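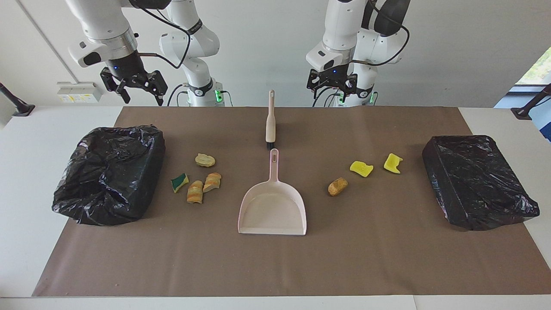 Why does our screener play with no subtitles on the festival's server when they show up fine on my laptop?
The subtitle file was delivered next to the movie file, and the server only reads subtitles that are packed inside the delivery folder with a matching reel number.

Support > Festival Delivery > Subtitles and Captions

Browse tickets My tickets Submit a print Venue contacts

Status: reopened
Film: Hurnance (feature, Spanish dialogue, English subtitles)
Venue: Espinoza, screen 2
Opened by: Hiyori Hoshino, print traffic

First entry
Test screening Friday morning. Picture good, sound good, no subtitles on any reel. The distributor, Kunodau, says the file passed their check. I have asked what the check was and got the word "standard" back.

Reply from Jimden support
Please restart the server and load the film again. This clears most subtitle problems.

Hiyori
Restarted. No subtitles. I didn't expect any, as the short before it played with subtitles on the same server and the same projector.

Reply from Jimden support
It may be a font problem. Please ask the distributor for a new font file.

Hiyori
I'd like to see something that points to the font before I ask for one. The server log has no font error. It does list 5 reels of picture, 5 of sound and 0 of subtitles. To me that reads as if the server never saw the subtitles at all – a bad font would at least give it something to complain about.

Reply from Jimden support
Thank you, that is useful. Please send the packing list.

Hiyori
Attached. The subtitle files are in a side folder and are not named anywhere in the list. Kunodau now agrees and is sending a new package.

Hiyori, 3:14 p.m.
New package loaded. Subtitles play on reels 1, 2, 4 and 5. Reel 3 has none. Kunodau says this version also passed the check.

Reply from Jimden support
Marked as solved.

Hiyori
Reopened. A jury film with one silent reel of subtitles is not solved. Reel 3 in the new list carries the ID from the first delivery – please confirm that is the cause before anyone uploads the whole film again. I only want the one reel and a corrected list.

Reply from Jimden support
Confirmed, old ID on reel 3. Request passed to Kunodau. Ticket stays open until the venue has watched reel 3 through.

Filed under: Screening copies, Subtitles, Server playback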